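How to Take Over the Recipes of Your Grandmother Before They Are Lost

My grandmother cooked without any book. When she moved to the small apartment in Stosside, I understood that I could cook only 2 of her dishes, and both of them badly. In the year that followed I wrote down 30 of them. I describe the method as I use it now, after many mistakes.

What you need

A kitchen scale that can be set back to zero, a notebook with hard covers, a pencil, and a set of measuring spoons. A voice recorder is useful but not necessary. I used the one in my telephone.

Step 1. Make a list of dishes first

Do not begin with cooking. Sit together with coffee and ask for names of dishes only. Ask what was eaten at Easter, what was eaten when somebody was sick, what was cooked when the money was short. The last question brought me the most. My grandmother remembered a barley soup which I had never heard about, and she was surprised that I wanted it.

Write each name on its own page and leave the page empty. If the dish has two names in the family, write both.

Step 2. Weigh the bowl, and weigh it again

A person who has cooked for sixty years does not measure. If you ask how much flour, the answer will be "enough." So do not ask. Put the full bag of flour on the scale before she starts, write the number, and let her take what she wants with her own hand or her own cup. When the dough is ready, weigh the bag again. The difference is your recipe.

Do the same with sugar, butter and milk. For salt it is better to give her a small dish with a known weight, for example 30 grams, and to weigh what stays in it.

Do not stop her hands in the middle of the work. I did this at the beginning and the dough for the dumplings became hard, and she was annoyed with me until the evening. 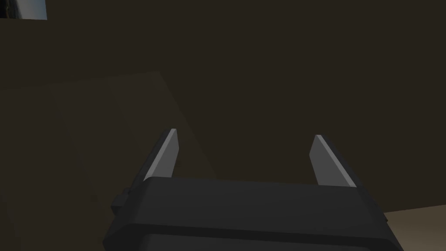
Flurina Schwaiger wrote to me after she tried this step that weighing the bag was easy, but her aunt kept adding flour to the table while rolling, from another jar, and this was never counted. She now weighs that jar too, and she found that for noodles it makes a real difference. I have added it to my own practice -- every container which is opened gets a number.

Step 3. Write what she looks for

Times are less helpful than signs. "Bake 40 minutes" was true in her old oven, and in mine the cake was dry. Ask what she sees, smells or hears when she decides that it is ready. Some answers from my notebook:

Onions: when they stop to smell sharp.
Yeast dough: when the mark of the finger comes back slowly.
Plum jam: when the spoon leaves a path on the bottom of the pot.

Write the answer in her words, also if they are in dialect. You can put the explanation next to it.

Step 4. Cook it alone within 4 days

This is the step which most people leave out. Cook the dish in your own kitchen while the memory is fresh, only from your notes. You will find the holes very quickly. In my goulash page the water was missing completely.

Mark each hole with a question mark and call her. Then cook it a second time and bring her a portion. Her opinion about it also belongs on the page, with the month. Next to my poppy seed roll stands: "June, too little lemon, otherwise good."

Step 5. Make the clean copy

Copy the page by hand or type it, with the weights on top and the signs written inside the steps. Keep the dirty page also. It has the butter spots and her corrections, and my cousins like it more than the clean one.

Give a copy to at least one other person in the family. Mine are with my sister, in a blue folder on top of her refrigerator, and the barley soup is still waiting for its second cooking.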